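Rolling pins at Bustwood: the Tuesday baking table is back

If you walked past the hall at Bustwood last Tuesday evening and wondered what smelled so good, it was cardamom. Greer Lennox had us making flatbreads, the thin, blistered kind you tear up and eat standing at the counter, and I haven't stopped thinking about them since.

This is the second season of the baking table and it already feels bigger than the first. We meet at 7 p.m., everybody brings flour and an apron, and Greer brings the starter dough, which she mixes at home in Worport and drives over with the seat belt around the bowl. There's no sign-up sheet. Come when you can, and come hungry!

The great discussion of the evening was rolling pins. Wendy Penrose swears by the plain French kind with no handles, because you can feel the dough right under your palms. Hooman Rostami grew up with something much slimmer, closer to a dowel, and he got his rounds so thin and even that the rest of us put our own pins down and watched. I tried his way and tore two in a row. The third one held – and I was ridiculously proud of it.

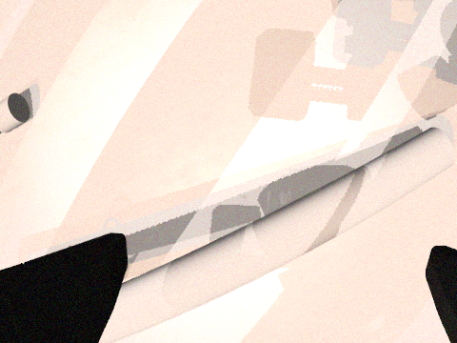
A long, smooth rod with a rounded end. Slim is the way to go!

Hooman's advice, for those who missed it: start in the middle, roll out to the edge, lift, give the dough a small turn and go again. Don't press. If it springs back at you, cover it with a towel and leave it alone for 8 minutes while you do another one. And use less flour than you think you need, or the pan will smoke.

We cooked them on cast iron over high heat, which set off a long conversation about whose pan was oldest. Craig Farquharson won easily. His came from the old Farquharson bakery on Rorton Street, where his grandmother worked the early shift and where, he says, they turned out 3,000 rolls in a good week. He remembers being sent down before school to fetch the broken ones in a paper sack.

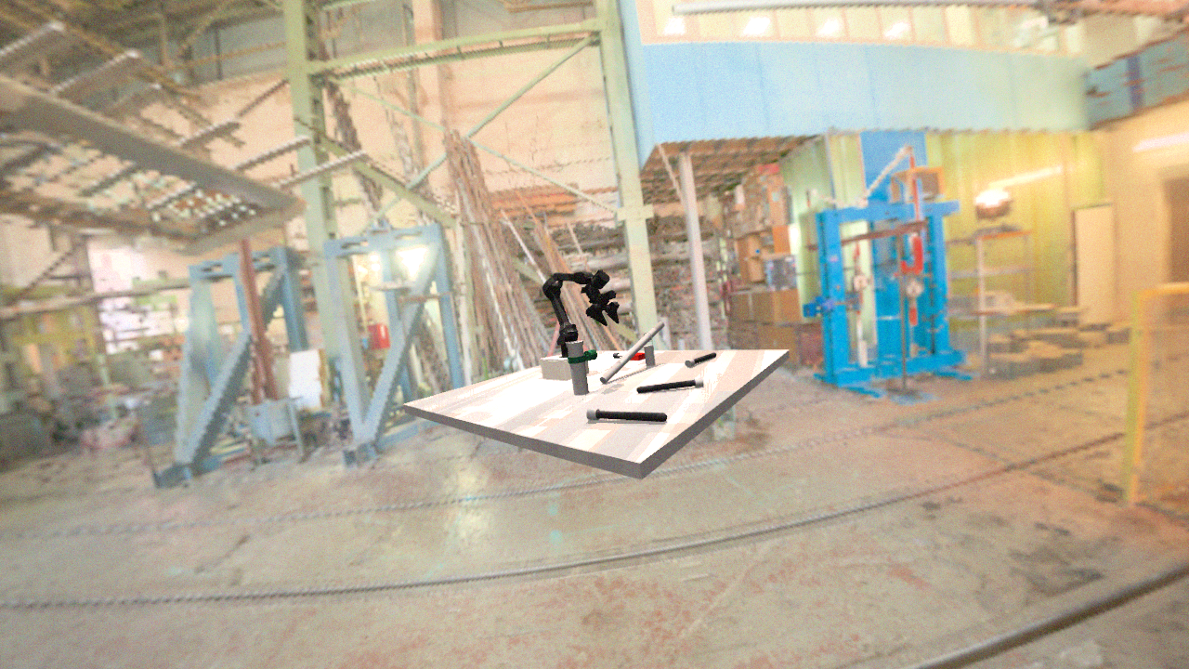 Craig has also dug out her notebook, and I do hope he lets us work through it this winter. The recipes are wonderfully short. One for seed cake says "bake till done" and leaves it at that. Another is for a molasses loaf that Ifor Rosser, who is 86 and remembers buying it over the counter, has been asking after for as long as I've known him. Greer is going to try a test loaf at home first, since the notebook gives the molasses in "dips" and we'll need to figure out how big a dip was.

Next Tuesday is oatcakes. Please bring a baking sheet if you have a flat one, plus a tin or a box to carry yours home in. Butter is covered. Wendy has spare aprons, and Hooman is bringing extra pins for anybody who wants to switch sides.

Oh, and whoever left the blue measuring cup, it's on the shelf by the sink.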